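Home | Markets | Energy | Data Centres | Magazine | Subscribe

Heat from the server hall

3/27/26

Nendard, the hosting company best known for leasing computing capacity to digital currency firms, has received approval for a 71-megawatt facility on the former Stovel paper works. Construction is due to begin in November and will proceed in 3 phases.

The company intends to recover warm water from its cooling system and supply it to 600 homes in the neighbouring district. Negussie, the contractor appointed to lay the pipework, will maintain the network for 10 years under a fixed agreement.

Mali Ifans, director of infrastructure at Nendard, said the heat scheme had shaped the choice of site. "Few locations offer a strong grid connection and housing within a short distance," she said. "Stovel has both."

Questions remain over supply. Mining operators often reduce their load when prices fall, and less computing means less heat. Nendard has reserved part of the building for Ginitz, a cloud storage business whose demand is steadier — though its contract has yet to be signed.

Comments

R. Or: Who pays for the back-up boilers?

Tamsin: My street is on the map. No letter yet.

oldminer: The tariff matters more than the megawatts. 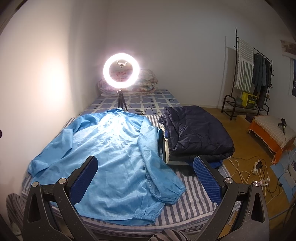

A single bed, with two blue textured pads in the foreground.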